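3. What I Found in the Programs

I should say how I got into this, because it shapes what I counted and what I left out. I moved to Perrin in 2020, to an apartment two blocks from the band shell, and that first summer there was no music in it at all. By the time the season came back I had talked my department into letting me treat it as a field site, which mostly meant sitting on a blanket with a notebook and a bag of cherries. My question was a small one. Who comes to a free outdoor concert, how far do they come, and what makes them come a second time?

Perrin runs its series out of the parks office. Usel, the next town over, runs one too, but theirs is put on by a merchants' association and it moves around, a parking lot one week and the library lawn the next. I wanted both because they look so much alike on paper. Same months (June into September), same start time of 7 p.m., a lot of the same bands. If you only read the flyers you'd think they were one series.

3.1 How I got the cards

Over the two seasons I went to 27 concerts and handed out short cards, the kind you can fill in on your knee. I got 3226 of them back. That's more than I expected and I have the pencils to thank for it. People like getting a pencil. The card asked for a cross street near home, how the person got there, who they came with, and how they had heard about the concert. There was a blank space at the bottom for anything else, and I'll come back to that, because the blank space ended up being the best part.

I did not ask age or income. I went back and forth on this. A reader of an earlier draft thought it was a mistake, and maybe it was, but I had watched people stiffen up at those questions during the tryout and I wanted the cards back more than I wanted the columns filled. So nothing in this paper can tell you whether the crowd was richer or poorer than the town. It can tell you where they walked from.

And walking is the thing. In Perrin, most of the cards came from people who had come on foot, and their cross streets bunch up tightly on the north side of the park. The south side, just as close, hardly shows up. There is a four-lane road along that edge with one signal, and I crossed it myself enough evenings with a folding chair under my arm to have an opinion about it. In Usel the pattern is looser. People drove, they came from farther out, and the bunches shifted depending on which lot the band was in that week.
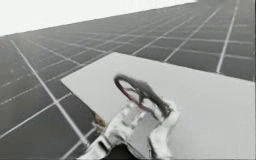
Figure 1.

L. Hellura

3.2 Coming back

The parks office in Perrin thinks of its audience as regulars, and told me so in more or less those words. I believed it too, at first. I kept seeing the same lawn chairs! But the cards tell a messier story. I asked people to mark whether this was their first concert of the summer, and on a good many evenings the first-timers outnumbered everybody else, right up to the last few weeks. What I had been noticing, I think, was the people who sat near me, and the people who sat near me were the ones who came early and always took the same spot under the sycamores.

So who did come back? The best single clue I found was whether someone had come with a person from another household. Folks who came as a family, all from one address, tended to mark "first time" and I suspect many of them never came again that season (I can't prove it, the cards had no names). Folks who came with a neighbor or a friend marked "been before" far more often. It held in both towns. It held on the nights with the swing band, which everyone loves, and on the night with the experimental accordion trio, which tested us all.

I want to be careful here. It could be that sociable people go to more things, full stop, and the concert has very little to do with it. I don't have a way around that with the cards I've got. What I can say is that the flyer almost never came up. When I looked at how people had heard, "somebody told me" beat every other answer in Perrin, and in Usel it ran second behind "saw it while shopping," which makes sense for a concert held in front of a shoe store.

3.3 The blank space

Now for the bottom of the card. Only 246 people wrote something there, and I read every one of them several times, at my kitchen table, over a long weekend. I sorted them into piles by hand before I typed anything up. I had planned to use Vurum, the text-sorting program my department pays for, and I did run it afterward as a check. Its piles and mine agreed on the easy stuff, like bathrooms and bug spray, and parted ways on anything with a joke in it.

The biggest pile was about sitting. Where to sit, whether the grass was damp, whether the benches could face the other way, whether people with tall chairs could please go to the back. I had thought of seating as a side matter and had no question on it. If I ran this again it would be the first thing I asked, and I'd sketch a little map of the lawn on the back of the card so people could put an X on it.

The next pile was about sound, and it split by town. Perrin people wanted it louder. Usel people wanted it quieter, mostly so they could talk. I find that difference more telling than anything in the cross streets. A few of the Usel cards said outright that the music was a reason to stand around with people they already knew, and one said the writer had been to every concert that summer and could not name a single band.

A small pile, maybe my favorite, was made up of requests. Polka, twice. More songs for kids before it gets dark. A later start in July, when the sun comes in low over the stage and half the lawn is squinting. I passed these along to both organizers at the end of the second season. Perrin wrote back to ask whether I had any pencils left over.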